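4. Fabric and Surface Texture in Insulating Midlayers

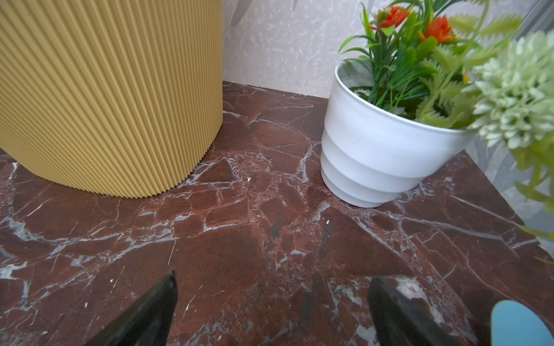
Figure 4. Ribbed yellow cylinder on a veined, dark reddish-brown marble surface.

4.1 Background

Ribbed and grid-backed knits have been used in outdoor clothing for many years, yet most published work treats the insulating layer as a flat sheet of even thickness. In practice, the raised parts of the fabric touch the base layer and the channels between them hold still air. How much of that air stays in place depends on the fit of the garment, the movement of the wearer, and the state of the fabric after repeated washing. The present section reports the wear and laundering results for three midlayer fabrics and relates them to the thermal measurements given in Section 3.

Earlier work in this program (Manríquez, internal report) found that new samples of ribbed fleece held more heat per unit of weight than plain fleece when tested on a flat hot plate. The same report noted that the advantage became smaller when the samples were placed under a shell. It did not examine used garments. Yareli Manríquez has since made the original plate readings available to the authors, and they serve as the baseline for the comparisons below.

4.2 Materials

Three fabrics were tested. Fabric A was a plain double-faced fleece. Fabric B was a vertically ribbed fleece of the same fiber content, knitted at the Okonkwo mill. Fabric C was a grid-backed knit supplied by Niltico. All three were 100 percent polyester and were dyed in the same color to limit any difference in finish. Garments were cut to one pattern by Bemance, a pullover with a half-length front zipper, raglan sleeves, and a plain hem. No pockets were added, as a second layer of cloth at the chest or hip would have affected the readings at those points.

Each garment was weighed after 24 hours in the conditioning room and was given a sewn label at the inside hem. Garments that showed dropped stitches or uneven seams were returned to the maker and replaced.

4.3 Wear trial

A total of 41 wearers took part in the trial, which was based at the Halloldale field station and began in October. Wearers were hill walkers and trail maintenance staff who spent most of the working day outdoors. Each wearer received one garment and was asked to use it as the middle of three layers, over a thin base layer and under the wearer's own shell. Garments were returned to the station every Sunday for washing, drying, and inspection, and were reissued the next morning.

Wearers kept a short log of hours worn, weather, and comfort. Comfort was scored at the neck, upper back, underarm, and waist on a five-point scale. The logs yielded 1089 complete entries. Entries that lacked either the hours worn or the comfort score were set aside and do not appear in the analysis.

4.4 Results

Loss of thickness was greatest in the first few washes for all three fabrics and slowed after that. Fabric A lost height evenly across the panel. Fabric B lost height mainly along the crests of the ribs, while the channels kept most of their depth - a pattern seen most clearly at the upper back, where pack straps pressed on the cloth. Fabric C showed little change on the face but some matting of the grid at the waist.

Pilling was graded by two readers working apart from one another. The readers agreed closely on Fabrics A and C. Agreement on Fabric B was weaker. The standard comparison photographs show flat cloth, and both readers reported difficulty in judging small pills that lay within the channels. The grades for Fabric B should be read with this in mind.

Comfort scores did not differ among the fabrics at the neck or waist. At the underarm, wearers of Fabric C reported less dampness during steep climbs. Several wearers of Fabric B remarked that wind entered at the hem when the shell was left open, and that the garment felt cooler than expected during rest stops.

4.5 Discussion

The results support the view that ribbed fleece keeps much of its insulating value through normal use, provided that an outer layer is worn over it. They do not support the use of flat-plate readings alone when garments are compared for sale or supply. A plate test cannot account for air that moves along the channels of a vertical rib, and this movement seems the most likely cause of the cooling that wearers noted at rest. Turning the rib so that it runs across the body might reduce the effect, although it would also change the stretch of the sleeve. Trial panels of this kind have been ordered from the Okonkwo mill and will be tested under the method set out in Section 3.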